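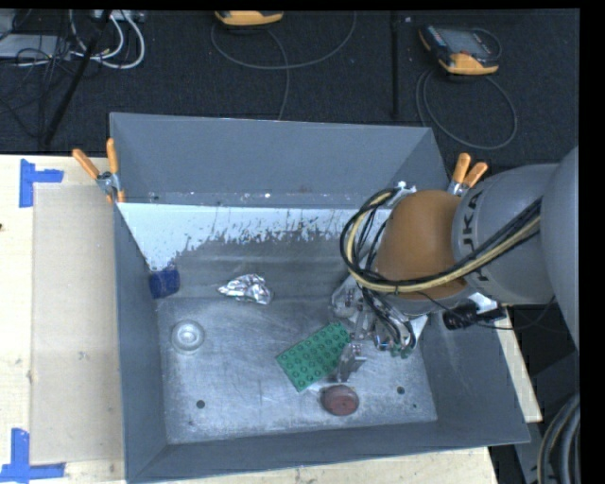
Ticket 3645. Subject: paint flaking inside the big metal sorting bin
Status: open, then solved (see last entry)
Product: Drisach deep bin, gray, two holes in the floor
Hi all! First let me say I love this bin and I want to keep it going for years. We use it at the Pesbridge workshop for odds and ends that don't have a drawer yet, and it's the best catch-all we've ever had. My trouble is the paint. The whitish-blue band under the top of the back wall has a ragged bottom edge now, with dark scratches and specks where it breaks up, and it comes down lowest on the left, over by the dark blue cup. Under that it's worn bare metal, and the floor is scratched all over. I'd like to stop the flaking, smooth the edge and maybe repaint. What kind of paint sticks to this stuff?

Reply from support
Thanks for the clear write-up, and great to hear the bin is earning its keep! A few things to check before you buy paint.
1. Press a strip of masking tape over the ragged edge and pull it off fast. Does paint come with it?
2. Does a fridge magnet stick to the bare part?
3. Are there any raised burrs around the two floor holes?
4. What do you keep in it most days?

Customer
Did all four over lunch.
1. Yes, little flakes, mostly from the left end. The right end held on well.
2. Magnet sticks, and sticks hard.
3. The left hole is smooth. The right one has a slight lip that catches a cloth. There's also a tiny dark spot next to that one which I had down as rust, but it wiped off with a damp rag. Yay!
4. All sorts. A green building-block plate with studs, balled-up foil, the blue cup, small round things that roll into the corners. Nothing heavy, but the studs and the foil do get dragged around a lot.

Reply from support
Good news on the magnet, that means steel, and an ordinary metal primer will grab it. The tape test says the left end has to come off back to where it's sound. Please don't paint over loose edges, the new coat will lift along with the old one.
Here's what we'd do:
- Empty the bin and wash it with dish soap, then rinse and dry it fully.
- Scrape the loose paint with a plastic scraper. If this bin could date from before 1980, stop and use a lead test kit first. No sanding until you have the result.
- Knock down the lip on the right hole with a half-round file.
- Sand the ragged edge with 400 grit, wet, until you can't feel a step with your fingertip.
- Wipe down, prime, two thin top coats.
I'd leave the floor bare. It will scratch again within a week if you paint it, and a wipe of paste wax does more good there.

Customer
The label underneath says batch 197 but no year, so I bought the test kit. Negative! Scraped and sanded tonight. Wet sanding is so satisfying, the step is gone everywhere except one stubborn inch in the left corner. Question: I have half a can of Kiiskinen metal enamel in a light blue. Is that okay over the Brasport primer from the hardware store, or do they have to match?

Reply from support
Check the back of both cans. You want them both oil-based or both water-based, and that's the easy safe answer. Try a patch on the outside of the back wall where it won't show, leave it overnight, and do the tape test again in the morning. For the stubborn inch, wrap the paper around a pencil eraser.

Customer
Both oil-based. Patch passed the tape test with nothing on the tape at all. The eraser trick was perfect for the corner, thank you!
Primer went on at 7 a.m., first coat after dinner, second coat the next evening. I masked a straight line for the bottom of the band and it came out crisp. Waxed the floor too. It still has every one of its cloudy patches and I've grown fond of them, but the foil slides around now without that awful screech.

Reply from support
That's a lovely result! Give the enamel a full week before anything hard leans on it, and keep the studded plate flat on the floor of the bin until then. Marking this solved. The ticket reopens if you reply to it.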